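Subject: Re: [stundell-kitchen] rice on the table, again

Quick one, am between things. Replying to the bit I can answer.

On 2020-12-17, Dilruba Wanigasekara wrote:

> Can we settle the rice station before the Stendthorpe lot come? Last time I swept up grains for ages. Also which bowls are we keeping? I have 18 people on the list and I don't want every table set up differently. And is the bin staying on the table or not.

OK so. Bowls first. Keep the pale green and the pale blue, plus the large blue plate. All on the red tray, dish rack to the right of it. Same on every table please.
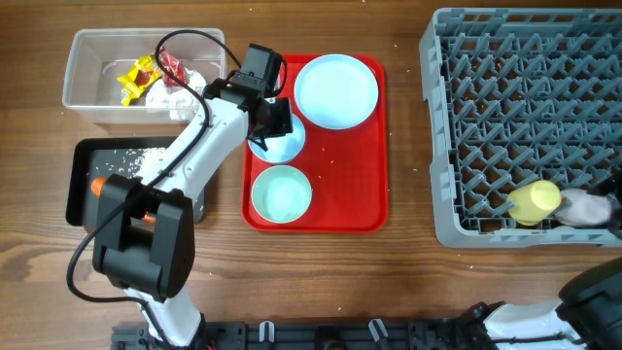 *Rice table — red tray in the middle, rack on the right, waste bin top left*

Yes there's rice everywhere, on the wood, on the black tray, a few on the red one too. I'd say live with it and wipe down at the end. Dry cloth, not wet, wet just glues it into the grain of the wood and then somebody is in there with a toothpick (me, September).

Bin stays on the table. Wrappers and tissue only, no rice in it pls. If it's on the floor people forget it and I find wrappers in the rack.

The yellow cup tips over easily in the rack. Stand it on the table if you need it, don't care.

Amounts: 500 g per table, uncooked, long grain. Dilruba you had 600 in your notes, I think that's the old Tsikata handout, it was too much and it spilled before anyone had even started pouring. Fill the green bowl and leave the blue one empty next to it.

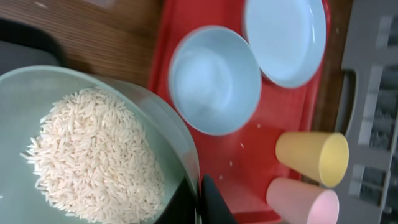

*Long-grain in the green bowl, blue one on the tray beside it*

Heap it in the middle like that, don't shake it flat. Easier to scoop from, and the sides of the bowl catch the strays.

Still open:

- who has the key to 609, the spare trays are in there
- Zendidum order — did anyone acutally send it? I've got no confirmation
- labels for the rice tubs, mine have peeled off

Will look at the sign up sheet tonight if I get a minute. Dilruba if you reply to the key thing copy the list, not just me

thx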